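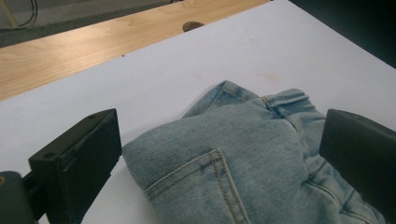 Fig. 4: Jeans bunched on the white sheet, between the two fingers of the hand-held gripper.

Guides > Dornia Hand-Held Gripper > Section 4: Good practice with clothing
Last updated: Friday, May 25, 2018

Denim is a terrific fabric to learn on. It's thick, it holds a fold, and the seams give you something to aim for. Get these habits down and every other garment gets easier!

Before you start

1. Lay the white sheet smooth over the tabletop.
2. Wipe both finger pads with a dry cloth. Check the screws on each finger and snug up any that have worked loose.
3. Open the fingers all the way, then close them once with nothing between them.

CAUTION: Keep your free hand away from the pads whenever the gripper is closing.

Picking up

4. Come in low, with one finger on each side of the bundle.
5. Close slowly until both pads touch fabric, then pause before you lift. Aim for a good thick fold and stay clear of buttons, rivets and zippers.
6. Lift straight up. Dragging a waistband across the sheet is the quickest way to lose your grip.

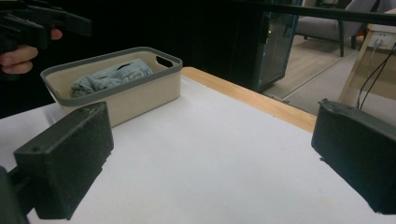
7. Carry the garment over the basket rim, lower it in and open the fingers fully before backing away.

Note: When two people share a table, agree out loud who moves first. Only one gripper goes over the basket at a time, and the other stays back until it's clear. It feels fussy for the first few tries and then you'll fall into a really nice rhythm.

8. Write the garment colour and the result in your Voketti log, dropped pieces included. Use code 109 for a drop and 216 for a snag.

Filed under: Safe handling, Soft goods, Two-person work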